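# The Paju Friendship Deck -- conversation cards for friends who've run out of "so, how's work?"

I made these cards because of a long car ride. My oldest friend and I had been looking forward to that trip for months, and by the second gas station we had covered her job, my job, both our mothers and the weather. Then we just sat there! We love each other, we've known each other since middle school, and we had nothing to say for a solid hour.

So I started writing questions on the backs of receipts. Some were silly, some were a little scary to ask, and the scary ones got us talking all the way home. That pile of receipts is where the Paju deck comes from, and I still have a few of them in a kitchen drawer.

## What's in the box

- 97 question cards
- 15 blank cards for your own questions (use a ballpoint, gel pens smear on this finish)
- 2 "skip" cards, one for each of you
- A folded sheet with the rules, such as they are

The box is the drawer kind that slides open, with a ribbon pull. The first run had a lift-off lid that popped open in people's bags, and I heard about it. A lot. If you have one of those, a hair tie around the middle does the job.

## How the questions work

The deck comes in three colors. Yellow is for warming up: food, old crushes, the worst haircut you ever let someone give you. Green goes a bit deeper, mostly into how the two of you became friends and what you thought of each other at first. Blue is the one people email me about. Blue asks things like "When did I let you down and you never told me?" and "What do you wish I'd ask you more often?"

You don't have to go in order. My friend and I always start with yellow, but I know two roommates who shuffle everything together and take their chances -- brave souls. Either player can use a skip card at any time, no explaining, and the question goes back in the box. Please be nice about skips. The whole thing falls apart if somebody says "ooh, why'd you skip that one?"

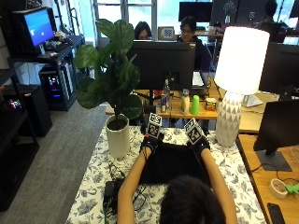
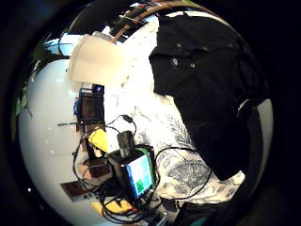
**Can I play this with more than one friend?**

The deck is written for two people, but it works fine with three or four if you pass the question to the left and let everyone answer. Past four it gets slow, and I'd leave the blue cards in the box, as they tend to be about one particular friendship and the others end up just listening.

## Who it's for (and who it isn't)

Good friends who live far apart and mostly trade memes. Friends who had a falling-out, patched it up and have been a bit too polite ever since. New friends, too, as long as you stay with yellow for the first evening!

I wouldn't bring it to a friend you're in the middle of a fight with. I tried that once, with an early version, and a card is a lousy stand-in for saying sorry. Say sorry first, wait a week or so, then get the cards out.

It's also not a party game. There's no score and no winner, and if you put it next to the loud games it'll lose every time. My other set, Prandusari, is the one for groups. It's quicker, it's much sillier and it has a timer.

## The nitty-gritty

The cards are regular playing card size, with rounded corners and a matte coating. They shuffle stiffly for the first few games and then loosen up. Coffee wipes off if you're quick. Red wine does not, ask me how I know.

Printing is done by Wiletti, a small shop that puts up with my last-minute changes, and each run is 2,000 decks. This page describes the second edition, out February 2022. I swapped some yellow questions that kept getting one-word answers and made the text bigger, so you can read it by lamplight without holding the card up to your nose.

If you own the first edition, you don't need to buy the whole thing again. The new questions come as a little add-on pack called Prustero, and it fits in the old box if you take the rule sheet out.

## Ordering

Decks go out in a padded mailer. If it's a gift, tick the gift box at checkout and I'll leave the price slip out and write a short note by hand (my handwriting is readable, I promise, just slanty). Missing a card, or got two of the same one? Write to me with the last few words of the card before the gap and I'll mail you the right one for free.

And if you fill in a blank card with something really good, send it over -- I'm already collecting for the next edition, and the pile is mostly yellow so far. I could use more greens.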